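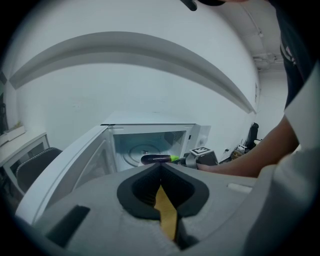

Wurnance 3 adds contact-aware planning for hand-held gripper data

21 January 2019

Vedham has released version 3 of Wurnance, its toolkit for turning recordings from hand-held grippers into arm trajectories. The main change is in the planner, which now treats the space around an open appliance door as a separate region with its own speed and force limits.

Earlier versions planned the whole motion in one pass. With a microwave oven, the door, the cavity walls and the turntable were merged into a single obstacle, and paths into the cavity were often rejected. Version 3 splits the task at the mouth of the oven. The approach is planned as before. The insertion is handed to a compliant controller running at 50 Hz, which follows the recorded path and gives way on contact.

Pose tracking has also been reworked. When a square marker on a gripper is visible to the other gripper's camera, the two tracks are tied together at that moment and the drift between them is corrected. If the marker is hidden, the software falls back on the camera's own motion estimate and flags the segment for review.

The release was checked on 749 recorded episodes, of which 149 were held back from tuning. Vedham has published the logs for the held-back set, along with the planner settings. Failures are tagged by stage, and most of them fall in the last part of the insertion, where the object blocks the view of the cavity floor.

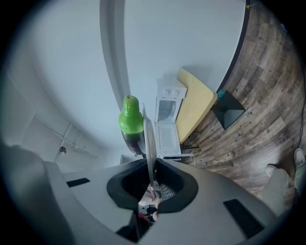
Toy oven with its lower door open, seen from a hand-held gripper.

Small ovens with doors that fold down are supported through a new hinge setting in the task file. The hinge axis must still be entered by hand. Automatic detection is planned for September.

Task files from version 2 load without changes, but cached plans have to be rebuilt. The Piltance viewer needs its latest update to show the new region boundaries. The plug-in for Verhoeven controllers is unchanged.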